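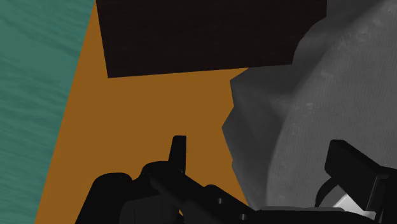
Why does a grasp planner that succeeds in simulation fail to close on cloth when the same settings are run again?

The usual cause is a mismatch between the contact settings saved with the scene and the contact settings loaded by the controller. Cloth responds to small changes in friction and stiffness that a rigid block would tolerate, so both files must be read from the same source before a run is compared with an earlier one.

Setting Up a Repeatable Cloth Grasp Test in Flurnus

Wambridge Robotics Teaching Laboratory, Software Guides

This guide explains how to prepare, run and record a cloth grasp test using the Flurnus planner and the Palma scene loader. It is intended for students and staff who have completed the introductory guide and have a working account on the Clidside server. The steps apply to the wrist camera view. Users of the overhead view should consult the separate guide on fixed cameras.

Before You Begin

Confirm that your workspace contains a scene file, a controller file and an empty results folder. Results folders from earlier terms may not be reused. Palma will write into them without a warning, and the older records cannot be recovered.

Step 1. Load the scene

Open Palma and select the cloth scene assigned to your group. Keep the table, the rigid block and the cloth at their saved positions for the first run. Set the random seed to 21. Changes to lighting and surface color are permitted later, during the perception test, but should remain off at this stage.

Step 2. Match the contact settings

In the Contact panel, choose Read From Scene. The controller file will then take its friction and stiffness values from the scene file. Do not type the values by hand. The panel displays fewer decimal places than the file contains, and a typed value will differ from the saved one.

Set the cloth stiffness to 870 in solver units. If the panel shows another number after you select Apply, close the scene and load it again.

Step 3. Check the segmentation mask

Run the perception module once with the arm held still. The mask should cover the cloth and stop at its outer edge. Folds lying against the tabletop are the most frequent source of error, as shadow between two parts of the same cloth can be labeled as background. Where this occurs, raise the merge distance by one step and run the module again.

The gripper must be excluded from the mask. From the wrist view, the fingers stay close to the camera and may hide part of the cloth. Select Mask Robot Body so that Flurnus removes these pixels before it searches for a grasp point.

Step 4. Plan and execute

Select Plan. Flurnus will propose a grasp point and an approach direction. Review the approach for clearance from the block, then select Execute. The closing motion is force limited and will stop when either finger reaches the limit.

A run ends at step 1,256 of the solver, whether or not the lift is complete. Runs stopped by hand are marked Incomplete and do not count toward the assignment.

Step 5. Repeat and compare

Run the test 2 times without changing any setting. Open both logs in the Compare window. The finger positions should agree at every solver step. If they diverge before first contact, check the seed. If they diverge after first contact, return to Step 2.

Recording Your Results

Save the scene file, the controller file and both logs together in the results folder. Name the folder with your group code followed by the scene name. Screen captures are optional and should be taken from the wrist view at the moment the planner reports contact.

Submissions for the August session close at 5:00 p.m. on the last day of the session. Requests for additional server time must be entered through the Clidside account page.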